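Consumer Economics, Week 3
Repair or replace? Reading the claims
Handout for 22/09/2022

Last week we ended on the idea that people throw things out too early. Most of you nodded. I would like you to nod less, at least until you have looked at where the idea comes from.

The usual argument goes like this. A household buys a machine, the machine breaks, the repair costs too much, and the machine goes to the dump with years of life left in it. Every step of that can be true. The trouble is "years of life left," which is a guess, and the people making the guess tend to sell either repairs or new machines.

Take the Janstead survey in your reading packet. It went to 2,836 households, and 71 percent said they would "prefer to repair" a broken appliance. Fine. Now look at how the question was put. It doesn't name a price. It doesn't say how long the repair would take or whether the thing would work afterward. I would prefer to repair everything I own too, if it cost nothing and was done by lunch. What people say they prefer and what they do at the counter are separate pieces of data, and the survey only has the first.

The Toprak report has the opposite problem. It looks at what people paid, which is better, but it only covers customers who walked into a repair shop. Anyone who gave up at home and ordered a new one never shows up. If you want to know how often people choose repair, you can't begin with a group who already chose it. We will call this selection for the rest of the term, and you will get tired of the word.

Working through the cost

The rule of thumb you will hear is that a repair makes sense if it costs less than half the price of a new item. Ask where the half comes from. I have looked and found people quoting each other. A more careful version compares cost per year of use:

Repair: the bill divided by the years you expect to get after it.
Replace: the price of the new one, less anything you can sell the old one for, divided by the years you expect from the new one.

Say the repair is $60 and buys you three years. That is $20 a year. A new item at $300 that lasts ten years costs $30 a year. Repair wins, but change the three years to one and it loses badly. The answer hangs on a number you made up – so say so in your write-up, and show what happens when you move it.

What the formula leaves out: your time, the risk of a second failure, running costs, and whether the new item does the job better. A refrigerator and a desktop computer behave very differently on that last point. Computers also let you swap one part and keep the rest, so "replace" may mean a power supply and nothing else. Decide what the unit is before you do any division.

For next time

Read the Sekatia and Lererdale cases. For each, write down who paid for the study and who was left out of the sample. Then redo the cost per year with a lifespan you think is too short and one you think is too long. If the recommendation flips, I don't want to see it stated as a finding.

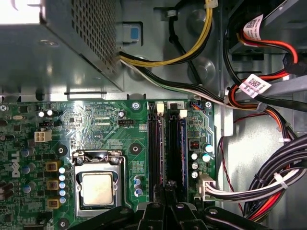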